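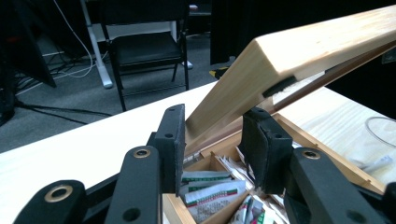
What did the money go on this half?

Mostly on boxes, and on deciding what goes in them. The Gittins grant paid for compartment boxes, refills, a cupboard door that shuts and the hours it took to sort out the staff tea supply at both sites.

Reports > Small Grants > Kitchens and Common Rooms > Progress

Prepared by Rasha Dabbas for the Gittins small grants panel
December 30, 2025

You may recall that our application described the tea situation at Flolldale as "informal". That was generous. Tea, sugar and the odd soup sachet lived together in a biscuit tin, and people took whatever came up first. We asked for help to replace the tin with something that had walls in it.

The new boxes have a hinged lid and thin wooden dividers, and every packet now has a compartment to stand in. Whether it stands is up to the packet. Some lean, some lie down, and I have stopped straightening them on my way past.

Spending to date is $117 on boxes and fittings and $90 on refills, against the budget you approved. The cupboard door came out of our own pocket after the hinge turned out to be older than the lease. Receipts are with Dikora, who do our books and who have asked me to stop stapling them to the tea order.

We held 14 short sessions with staff over the period to agree on what we stock. I had planned for four. Feeling about peppermint runs higher than I understood when I wrote the timeline, and the herbal question at Sullutby is still open. They have agreed to a trial through the winter – black tea in the front compartments, everything else behind – and I'll report on how that goes.

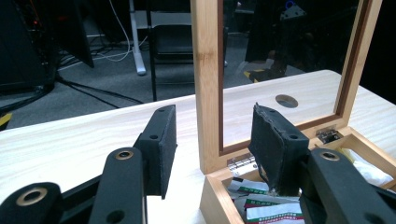
The lid was the other thing people argued over. A few wanted a solid one, on the grounds that tea keeps better in the dark. The rest wanted glass, so they could see what was left without opening the box and then standing there with it open. Glass won. It does mean fingerprints, and we've added a wipe of the pane to the Friday-style closing list, which at Flolldale gets done whenever somebody remembers it exists.

One target has slipped. We said the old tin would be gone by December. It has been moved to the top of the fridge, where it is holding batteries.

For the next period we would like to carry the unspent refill money forward and put it toward a second box for Sullutby, whose staff share one between two floors and mention it often. A revised budget is attached, with the stapling kept to a minimum.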